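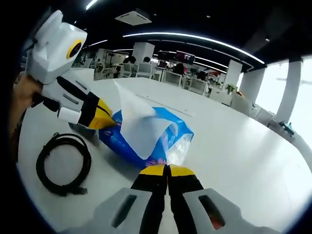 Home | Paper goods | Tissues | Trade orders | Contact

Zumari soft pack tissues

Last updated: February
by Nafula Makokha

Soft pack, blue wrapper, white sheets. Pull from the opening, next one follows. No box to squash, goes in a desk drawer or coat pocket or the glovebox.

96 sheets to a pack, 2 ply. Unscented. We did try a scented one, too many complaints, gone now.

Sold singly or by the carton. Cartons go out from the Fletov unit, order before noon for same day. Trade customers please ask for Deepika Shenoy, she has the price list, the one on the old site is wrong so ignore it.

Wrapper is thin plastic, keep away from heaters. Store flat if you can, they do get a bit crumpled in teh post but the sheets are fine.

Returns: unopened packs only, with the delivery note.

Pocket size back in stock soon, some 520 on order.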